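Pindedance Forums > Humanoids > Faults and Safety
Thread: Right arm stalls at the shelf, no fault raised

skorby_tech
Joined June
Posted 2026-06-26

We have a humanoid on pick and place at a yellow shelving unit, black pads on the top shelf. Three times this week the right arm has stalled partway through a place. The fingers keep their grip command, the wrist stops, and the controller reports everything normal. After 2 minutes it drops to limp and the arm comes down on whatever is under it.

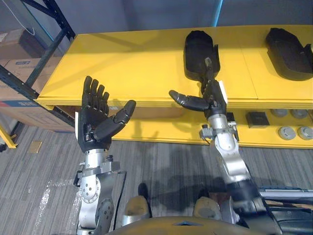

Firmware is build 3237. The last stall was at cycle 462, the one before at 381. I've swapped the wrist cable and it made no difference. Left arm has never done it.

mudflap
Going limp after a stall is the bigger problem. Why is nobody locked out of that area?

skorby_tech
There is tape on the carpet and we stay behind it.

mudflap
Tape doesn't stop an arm. Put the e-stop on a pendant and keep it in your hand.

Rochelle Harawira
We had the same thing on a Tkachuk controller. What I'd check, in order:

1. Log wrist motor current through the whole place, not only at the stall.

2. Look at the hand up close with power off. Ours had grit in a finger joint. 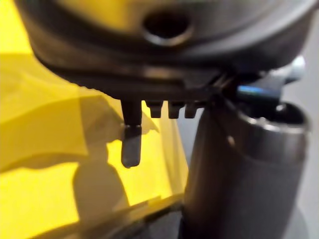 3. Change the limp timeout to a hold, then lower the arm by hand with a second person there.

ratchet9
Disagree on 3. A hold with a bad encoder can cook the motor. I'd have it retract first — Rakumton has a setting for that.

Rochelle Harawira
Retracting on a bad encoder is worse. It doesn't know where it is.

skorby_tech
Current log is running now. Nothing odd yet after around 40 places. Timeout is set to hold for today.

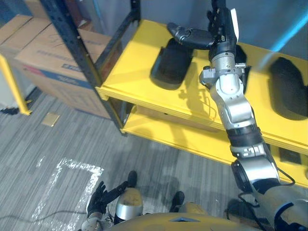 Right arm over the top shelf

mudflap
And the pendant?

skorby_tech
Ordered.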